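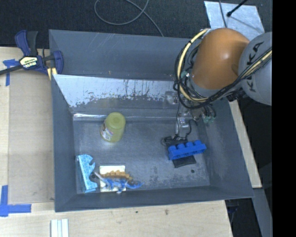 16th June

Sorting day, finally! I have been promising myself this since before the move to Hondosbridge, and I am writing it down tonight while my feet are up because I'm so pleased with how it went. Up at six, coffee in the big mug, toast eaten standing. Then straight into the shelves with a roll of labels and the good marker.

The system (I changed it twice before nine) is this. Everything comes off the shelf. Everything gets wiped. Then it goes into the gray metal bin a few things at a time, and I only decide about what's in the bin. I can't tell you what a difference that makes. With a whole shelf spread out I wander off and start reading the backs of boxes. With five things I just get on with it.

I love that bin more than is sensible. Shallow, sides that slope out, so you can see everything and nothing hides in a corner. The paint on the walls is a bluish gray that I'd happily have in the hallway. The floor of it has scuffs and little dark spots and streaks, and I did think about going at those with the scouring cream, but they suit it. The silvery sheet on the back wall is another matter. It has drip marks all down it and the lower half is peeling in whitish patches, and that will have to come off and be done again. I've written it on the list under "curtain hooks."

Best find of the day by a mile was the stegosaurus. Bright blue body, a row of orangey tan plates down the back, and such a good tail. I'd forgotten how much I liked it! It came out of the Geltent box, the one marked MISC in my worst handwriting, and I put it in the bin on its little white rectangle and then kept looking over at it instead of deciding. It's a keep. It was always going to be a keep. I had a rule about no more animals on the windowsill, and the rule lasted until ten thirty.

The blue brick I went back and forth on. Four studs, a nice chunky thing, and as far as I know I don't own anything it clicks onto. One brick is hardly a set. But the blue is lovely and it has a good feel when you turn it over in your hand, so it's gone in the play box for when the little cousins visit, along with the wooden train and the bag of marbles. The black pad under it went into the drawer with the other pads. I always need one and never have one, and now there's a drawer!

Light blue foam piece with the curved notches: no idea. None. I held it up against the lamp, the tray, the old speaker, the inside lid of the sewing box. I was so sure about the sewing box. The curves look as though they ought to fit around something, and I spent far too long on it, and in the end it went in the "ask again in a month" tub, which is a real tub and has its own label.

Same tub for the dark gray ring. I nearly missed it, tucked down there between the foam and the white card.

The yellow-green bottle stays out on the side until I've read the label properly with my glasses on. Red and white, tiny print. I do like the color of it though, especially by the window late in the afternoon when the light goes right through.

Lunch was cold noodles from yesterday with a lot of chili on them, and a peach. Walked to Lytvynenko for more labels, 26 to a pack. They had the clear lidded boxes in as well, the stackable ones, and I bought two and carried them home on my hip like a pair of toddlers. Hot out. Somebody on the corner was hosing down the sidewalk and I walked through the wet part on purpose.

Afternoon was the second shelf, and it was harder going. Cables, mostly. Then the jigsaw, Nilton Harbor, 3000 pieces, that I started two winters ago and packed away with the edge done and a good bit of the sky. I had honest plans to give it away. Instead I opened the lid to check for dust and saw the bag with all the boat pieces sorted out so neatly by past me, and now it's on the table by the door with a board under it. I'm going to finish it! I put in four pieces of the red boat before I made myself stop.

Also off the second shelf:

- the cookie cutters (kept, washed, and I want to make ginger ones)
- two rolls of brown paper, one of them squashed
- a padlock with no key, gone
- the tin of buttons, which I have not sorted and will not be sorting
- picture hooks, so many picture hooks
- the recipe cards from the old kitchen, rubber band perished and stuck to the top one

I sat on the floor with the recipe cards for a good while. The lemon bar card has a ring on it from a cup and I could tell you which cup. Those are in the kitchen now, in one of the new clear boxes, where I might actually use them.

Thrift run is packed and by the front door, three bags and the lamp. I was going to leave the lamp for another week and then thought no, it has a good shade and somebody will want it. I do feel a bit sorry for it sitting there in the hall with its cord wrapped around its middle.

What I really want to remember is how nice the room felt around five. All the shelves wiped, window open, the boxes lined up with their labels facing out. I stood in the doorway and ate the second peach and admired it. I even took the big mat out and beat it over the railing, which I had not planned to do, and the dust that came off it was unbelievable. I went back in gray to the elbows and very cheerful.

Spent 859 on the whole shelf business so far this year, if I count the brackets and the paint and having the wall fixed. It felt like a lot in spring. Today it felt fine.

Third shelf tomorrow, I think, unless it's hot again, and then I'll do the kitchen drawers early and go swimming. The third shelf is holiday things and paint. I'm a little afraid of the paint. There's a can up there from the last place that I have moved twice without opening – a green, I believe, or possibly the porch white. I'll open it outside.

Things to do before then:

- new sheet for the back wall of the bin, and scrape off the old residue first
- curtain hooks
- read the bottle label
- find a board big enough for the jigsaw, the one it's on is short on the left by a whole hand
- ring the thrift store about opening hours
- more peaches

The stegosaurus is on the windowsill, next to the brass frog and facing the yard. I tried it facing in and it looked much better facing out. I've pushed the basil along to make room and given it a drink while I was there.

It's nearly ten and I can hear sprinklers going next door. My knees are complaining and there's marker all over my thumb. I put one more boat piece in on my way past – part of the mast, and it went in first try!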